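**Plandthorpe Handling Lab** | Thread, 2021-05-31

1/ Plandthorpe has completed the first stage of its comparison of finger sets for hand-held grippers. This thread summarizes how the trials were run, what we found, and what remains open. The full report will follow once our partners have reviewed it.

2/ Two finger sets were compared. The Dalix set has long, slotted jaws that flex along their length. The Koller set is shorter and stiffer, with a ribbed rubber pad at the tip. Both mount to the same hand-held body, so operators could change sets without relearning the grip.

3/ The task was household laundry: picking up a single garment from a pile, moving it to a clear area, and releasing it. Cloth was chosen on purpose. Most published gripper comparisons still rely on blocks, cans and boxes, and those results have been of limited use to our members who work with textiles.

4/ We recorded 600 picks, divided evenly between the two sets. 12 operators took part. Each received a short briefing and 50 picks, half with each set. The order was alternated so that no finger set was always tried first.

5/ Work took place in ordinary homes as well as at our own bench. Home sessions add clutter, soft surfaces and changing daylight. These conditions are inconvenient for measurement, but they are the conditions in which the equipment is meant to be used.
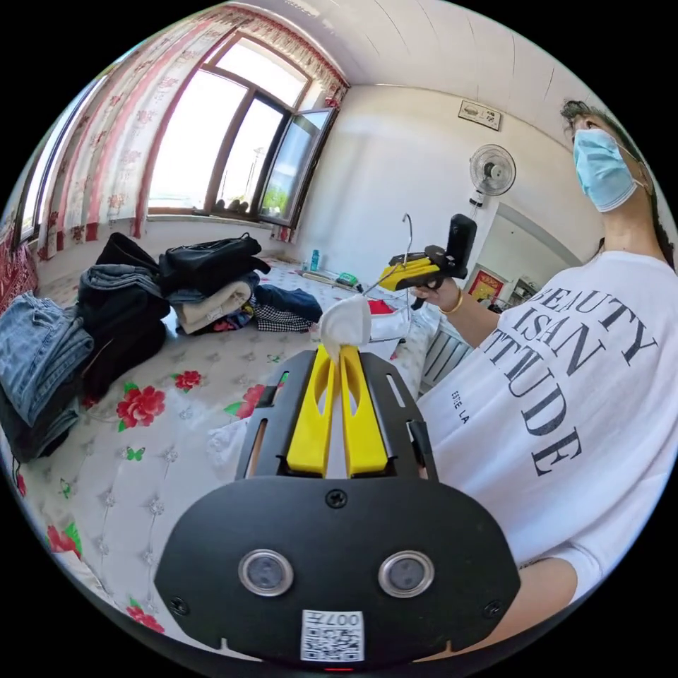
*Yellow slotted fingers closed on white cloth during a home session.*

6/ On thin fabrics such as shirts and pillowcases, the Dalix set performed better. Its tips slid under a fold more easily, and operators needed fewer second attempts. The Koller tips tended to push light cloth ahead of them before closing.

7/ On heavy fabrics the result was reversed. Denim in particular favored the Koller set. With the longer jaws, a thick waistband often spread the tips apart and the garment slipped out while being lifted. Several operators learned to take jeans by the hem instead, and we have noted this in the handling guide.

8/ Picking exactly one item from a stack remains difficult with either set. Double picks were the most common fault in the whole trial. We do not regard this as a finger problem alone. Approach angle mattered at least as much, and it varied a great deal from one operator to the next.

9/ Two-handed work deserves a separate mention. When operators held a gripper in each hand, they used one to pin the pile and the other to lift. We had not asked for this. It reduced double picks enough that the next protocol will include it as a named condition.

10/ On cameras: an upright mount on top of the gripper gave a clear view of the fingertips in most positions. Its weakness is strong backlight. Where operators faced a bright window, exposure settled on the glass and dark garments lost their edges. Fixed exposure helped, but it must be set again in every room.

11/ On controllers: all recordings were replayed on a bench arm through the Itia controller. Motion timing carried over well. Grip force did not, and we currently scale it by hand for each fabric. We consider this the weakest part of the method and would welcome contact from groups that have handled it better.

12/ A note on comfort. Operators reported wrist fatigue sooner with the Koller set, which places more weight toward the front. A counterweight was tested in January and dropped because it caught on bedding. A lighter base plate is now being machined.

13/ "The choice depends on the basket," said Domenica Ortner, who led the trial. "If a site handles mostly sheets and shirts, we would start with the longer fingers. If it handles workwear, we would not."

14/ The next stage will add towels, knitwear and damp cloth — the last at the request of several members. The same operators have been invited back so that results can be compared directly.

15/ Sites wishing to host a session may write to the lab through the contact form in our profile. Please state the room size, the types of fabric available, and whether the lighting can be controlled. Both finger sets and a spare gripper body will be supplied by Plandthorpe.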